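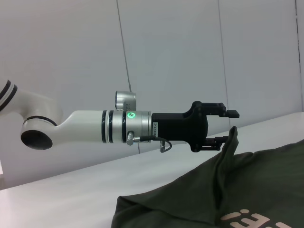 2 min read

4. Folding T-shirts on the table

By now you will have your Pandcombe folding guide out of its sleeve, and the shirts you mean to fold somewhere within reach. Do take your time over this section. The first few shirts always feel slow, and then quite suddenly your hands know the way and you find you've done the whole pile while the kettle was boiling.

A white or pale table is lovely for dark shirts, such as an olive green one, as you can see the edges of the cloth so clearly against it. If your table is dark, lay a plain sheet over it and pull it taut.

Before you start: wipe the table and let it dry. Fold only shirts that are completely dry themselves, right into the seams and under the arms.

1. Lay the shirt face down, with the neck furthest from you. Smooth it from the middle outwards with flat palms, and don't tug at the hem, or you'll stretch it on one side and wonder later why nothing lines up.

2. Place the guide in the centre of the back, its top edge just under the collar seam.

3. Bring the right side of the shirt over the guide, then fold the sleeve back on itself so that it lies flat along the edge you have just made.

4. Do the same on the left. The two sides may overlap a little on a wide shirt, and that's quite all right.

5. Slide the guide out from the bottom, holding the collar down gently with your other hand.

6. Fold the hem up to the collar. For a shallow drawer, fold it in half once more.

7. Turn the shirt over, give it a last pat and add it to the pile.

Note: for children's shirts, turn the guide to its narrow side. Long sleeves need one extra fold at step 3, which is covered in section 5.

Note: we suggest piles of no more than 10 shirts. Taller ones lean, and the shirt you want is always at the bottom!

Caution: the guide will warp if it is left on a radiator or pressed with an iron. If a shirt needs ironing, iron it first and let it cool for a few minutes before folding.

Caution: take pins, badges and brooches off beforehand. They scratch the guide and can snag the cloth when you slide it out.

Should the guide stick at step 5, dust both faces with a dry cloth and try again. Cleaning and storing the guide are in section 7.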